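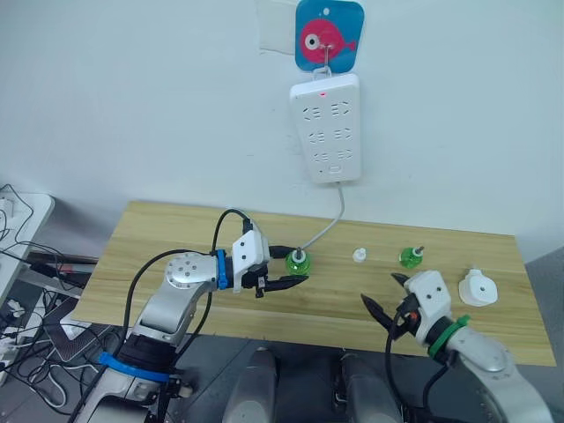
Sorting out the trailing leads

When we moved into the house in Voscombe, back in February, I had all sorts of grand plans for the place, and I'm afraid not one of them involved extension leads. I wanted to talk about paint, and where the big bookcase might go. My husband Lachlan (Lachlan Rutherford to those of you who know him from the plant sale) wanted to talk about sockets, and of course he was right, as he has been gently reminding me ever since.

Ours is an older house and whoever wired it was clearly not expecting anyone to own a laptop, a phone, a lamp and a radio all at once. The back bedroom, where I now do my letters and most of this newsletter, had 2 sockets, both of them behind the wardrobe. For the first few weeks I simply ran a lead across the carpet and stepped over it, and then one evening I didn't step over it, and down went the tea and very nearly the lamp as well!

So we set to. The first thing was to write down everything that really needed to be plugged in all day, and it was a much shorter list than I'd expected. The printer, for instance, gets used perhaps twice a month and can perfectly well stay off until it's wanted. The second thing was to get whatever was left up off the floor, where it gathers fluff and gets kicked and has to be hoovered around. Stick-on hooks are lovely for light things, but do read the weight on the packet, wipe the wall down first and leave them a good while before you hang anything up. I was impatient with my first one and it came away in the night with a noise that had the pair of us sitting bolt upright.

Leads that are too long are the other nuisance. I'd always wound mine up tightly and tucked them out of sight, but a lead that's carrying power wants a bit of air round it, so now I choose a shorter one where I can and let it hang in a loose curve. Please don't plug one extension into another, either. And if anything has a heater in it, put it straight into the wall.

We did have an electrician in for the proper work, and it came to £189 for the new double socket by the window, with the making good of the plaster left to us. Lachlan has done the filling very nicely and I have promised to paint over it before the summer. I have been promising for some time now.

If you're thinking of having a sort-out of your own, Feng has kindly offered to bring her box of spare cable ties and labels to the next coffee morning, so do come and help yourself. We start at half past ten as usual, and there will be ginger cake if I remember to take it out of the freezer.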